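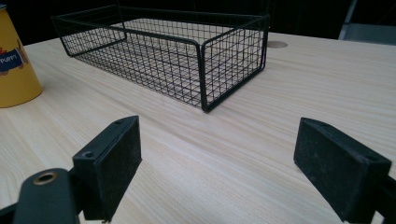 그림 4-1. 테이블에 올린 빈 철망 바구니. 왼쪽 끝에 PUPPY라고 적힌 노란 통이 있다.

4장. 철망 바구니 놓기와 채우기

4.1 시작하기 전에

바구니 하나에 한 장을 다 쓰느냐는 문의가 꾸준히 들어온다. 지난 판에서는 "바구니를 테이블에 놓고 사용하십시오" 한 줄로 끝냈고, 그 한 줄의 결과를 1월 내내 치웠다. 그래서 이번 판에는 한 장을 쓴다.

이 장은 Jindeo 공용 작업실의 밝은색 나무 테이블에서 검은 철망 바구니를 쓰는 모든 이용자에게 적용된다. 바구니는 뚜껑이 없는 직사각형이다. 뚜껑을 찾으러 비품장을 뒤지지 않아도 된다. 원래 없다.

준비할 것
바구니
마른 천 한 장
바구니에 넣을 물건
넣지 않을 물건을 둘 다른 장소 (가장 자주 빠뜨리는 준비물)

4.2 자리 잡기

1. 테이블 위를 비운다. 옆으로 미는 것은 비우는 것으로 치지 않는다.

2. 마른 천으로 상판을 닦는다. 결을 따라 닦으면 된다. 결 방향이 보이지 않으면 조명을 켠다.

3. 바구니 바닥을 손으로 한 번 쓸어 본다. 철사 끝이 튀어나온 곳이 있으면 쓰지 말고 비품 담당 Judit Tóth에게 가져간다. 펜치로 직접 고친 바구니도 몇 차례 접수되었는데, 고치기 전보다 나아진 것은 아직 못 봤다.

4. 바구니를 양손으로 들어 테이블에 내려놓는다. 긴 변이 좌우로 가게 둔다. 조금 비스듬해도 괜찮다. 자를 대고 맞추는 분이 있는데 말리지는 않는다.

5. 상판의 둥근 자리를 바구니로 덮지 않는다. 그림 4-1에서는 바구니 오른쪽, 테이블 먼 쪽 가장자리 가까이에 있다.

6. 바구니를 살짝 눌러 흔들리는지 본다. 흔들리면 방향을 바꾸어 다시 놓는다. 그래도 흔들리면 바구니가 아니라 테이블 다리를 의심한다.

주의: 바구니를 상판 위에서 끌지 말 것. 철사는 얇고 나무는 기억력이 좋다. 옮길 때는 반드시 든다.

참고: 바구니 밑에 천을 깔아도 되느냐는 질문에는 된다고 답한다. 레이스 천도 되느냐는 질문에는 아직 내부 의견이 갈린다.

4.3 넣어도 되는 것, 안 되는 것

바구니 한 개의 허용 무게는 1,000g이다. 이 숫자는 Pei-shan Poon이 정했고, 근거를 물으면 사전 두 권과 감자 한 봉지가 등장하는 긴 이야기를 듣게 된다. 시간이 없는 분은 그냥 1,000g으로 외우는 편이 빠르다.

넣어도 된다: 빈 컵, 원통형 용기, 줄자, 천, 뚜껑이 닫힌 작은 통.

넣지 않는다: 음료가 든 컵, 흙이 묻은 것, 클립, 압정, 바늘, 동전. 작은 물건은 격자 사이로 빠진다. 철망이라는 말에 이미 답이 들어 있지만, 해마다 누군가는 클립을 붓는다.

애매하다: 샌드위치. 포장이 되어 있으면 당일에 한해 허용한다. 당일의 기준은 넣은 사람의 기억이 아니라 달력이다.

4.4 컵과 원통형 용기 넣기 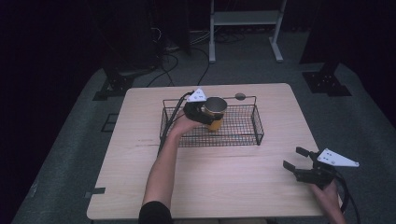

이 페이지의 마지막 수정: 2021년 3월 6일 (개정 8)

컵은 바구니 안에서 가장 잘 쓰러지는 물건이다. 아래 순서대로 하면 덜 쓰러진다.

1. 컵이 비었는지 확인한다. 들어 보고 판단하지 말고 안을 들여다본다.

2. 컵의 옆면을 잡는다. 테두리만 잡으면 내려놓는 순간에 기울기 쉽고, 입이 닿는 자리에 남의 지문을 남기게 된다.

3. 바구니 긴 변의 손잡이 쪽 철사보다 높게 든 다음 안쪽으로 가져간다. 낮게 들면 컵이 걸리고, 걸린 컵은 바구니를 통째로 데리고 간다.

4. 넣을 자리를 먼저 정한다. 그림처럼 가운데에서 약간 왼쪽이면 오른쪽에 다른 물건을 넣을 자리가 넉넉히 남는다. 공중에서 고민하는 시간은 짧을수록 좋다.

5. 수직으로 내린다. 바닥 철망에 닿은 뒤에 놓는다. 닿기 전에 놓는 것은 이 설명서에서 "떨어뜨리기"로 분류하며 6장에서 다룬다.

6. 손을 위로 뺀다. 옆으로 빼면 방금 세운 것을 다시 세우게 된다.

7. 다음 물건은 무거운 것부터 바닥에 놓고 가벼운 것을 그 위나 옆에 둔다. 컵 위에는 아무것도 쌓지 않는다. 같은 모양의 컵끼리 포개는 것만 예외로 한다.

주의: 한쪽으로만 채우지 말 것. 바구니는 들어 올릴 때 비로소 불만을 표시한다.

참고: 글자가 있는 용기는 글자가 보이는 쪽을 앞으로 돌려 둔다. 필수는 아니다. 다만 뒤돌아선 통을 하나씩 돌려 보며 자기 것을 찾는 이용자가 많으면 그날은 모두가 늦게 집에 간다.

4.5 바구니 옮기기

1. 안에 든 것이 바로 서 있는지 본다.

2. 양쪽 긴 변을 한 손씩 잡는다. 한 손으로 모서리만 잡는 방법은 멋있어 보이지만 권하지 않는다.

3. 테이블에서 완전히 들어 올린 뒤에 걷는다.

4. 바닥에 케이블이 있으면 돌아간다. 넘어가지 않는다. 바구니를 든 사람은 자기 발을 볼 수 없다.

5. 도착하면 4.2의 4번부터 다시 한다. 네, 다시 합니다.

4.6 비우기와 청소

1. 위에 있는 것부터 꺼낸다. 아래 것을 먼저 빼는 기술은 별도의 교육을 제공하지 않는다.

2. 바구니를 뒤집어 가볍게 턴다. 반드시 휴지통 위에서 턴다.

3. 격자에 낀 먼지는 마른 솔로 턴다. 젖은 천을 쓴 경우에는 물기를 닦고 세워서 말린다. 덜 마른 바구니를 나무 상판에 올려 두면 격자무늬가 하나 더 생길 수 있다.

4. 테두리와 모서리의 굵은 철사를 천으로 닦는다. 손이 제일 많이 닿는데 청소할 때는 제일 많이 건너뛴다.

5. 빈 바구니를 제자리에 둔다. 바구니 안에 다른 바구니를 넣어 두어도 된다.

4.7 자주 생기는 문제

증상: 컵이 자꾸 쓰러진다.
조치: 바닥이 넓은 용기를 옆에 붙여 세운다. 그래도 쓰러지면 눕혀 둔다. 패배로 기록하지 않는다.

증상: 물건이 격자에 걸려 빠지지 않는다.
조치: 들어간 방향 그대로 되돌린다. 힘을 주기 전에 Judit Tóth에게 연락한다. 내선 926번.

증상: 바구니가 테이블 끝에 가 있다.
조치: 안쪽으로 옮긴다. 누가 그랬는지는 묻지 않아도 된다.

증상: 바구니가 없다.
조치: 비품 대장에서 반출 기록을 찾는다. 기록이 없으면 옆방 Quiroga 쪽 테이블부터 본다.

증상: 안에 무엇이 들었는지 알 수 없다.
조치: 옆에서 본다. 철망이다.

분실하거나 망가뜨린 물품의 신고서는 부록 B에 있다. 이름과 날짜, 그리고 "저절로"라는 말을 쓰지 않은 사유를 적어 비품 담당에게 낸다.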